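**Licence field on the council spending feed – which one applies?**

**lamduan_s** – 2018-06-29

The Skunen borough portal lists its monthly spending data under an attribution licence. The CSV itself has a header row that says "internal use, do not redistribute". The catalogue entry and the file have disagreed since February. I maintain a mirror of the feed and would like to know which statement people treat as binding.

**thuhua**

The catalogue entry. The header is almost certainly left over from the finance system's export template. If the council publishes a licence on its own portal, you can rely on it.

**son_nong**

I would not go that far. The portal is run by Kendereck under contract, and the licence field has a default value. If the officer uploading the file doesn't change it, the field says attribution. So you have one default contradicting another, and neither tells you what the council decided.

**thuhua**

Fair point about the default. Still, a reuser can't be expected to know how the upload form behaves. The published metadata is the public statement.

**son_nong**

A reuser who has read the header row can't claim not to have read it.

**huong.thai**

We had the same conflict with the Asa parking dataset. I wrote to the information team and they corrected the file in 4 working days. Quote the dataset identifier and the exact header text, and ask for the licence to be confirmed in writing. Don't ask "is this open?", you will get a link to the policy page.

For anyone coming to the meet-up on portal metadata, the room is the same as last time.

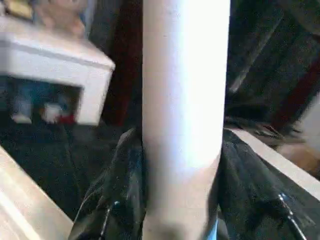

*Gripper on the white cylinder.*

**lamduan_s**

Thanks. I have sent the email. Do people take the mirror down while waiting?

**diem_do**

I would keep it up and add a note. Two things to record against each file: the licence as stated in the catalogue, and any licence text found inside the file. Our harvester at Phùng has separate columns for these. When they differ, the row gets a flag and the API returns both values.

Of the last 50 files I checked by hand, 5 had a conflict of this sort. All were spending or contracts data.

**thuhua**

Does the API returning both not just move the problem to the user?

**diem_do**

Yes. I think that is where it belongs until the publisher answers. Picking one silently would be worse.

**son_nong**

Agreed on the flag, not on keeping the mirror up. Spending files at this level can include payments to individuals. If the header was deliberate, redaction is the likely reason, and a note on your page doesn't help the person named.

**lamduan_s**

I checked for that. The supplier column has "REDACTED" where I would expect sole traders, so some processing was done before release. I'll pause new downloads and leave the older months available.

**huong.thai**

Sensible. Post the reply when you get it, please. I'm putting the notes from last time on the wiki.

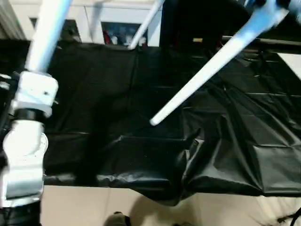
*White arm at left, long white rod across the top.*

**thuhua**

Could the notes include the field list for the proposed schema? The copy I have stops at version 2 and lacks the "licence source" field.

**huong.thai**

Will do. It is optional in the current draft – Sơn wants it mandatory.

**son_nong**

I do. An optional field will be left blank by the publishers we need it from.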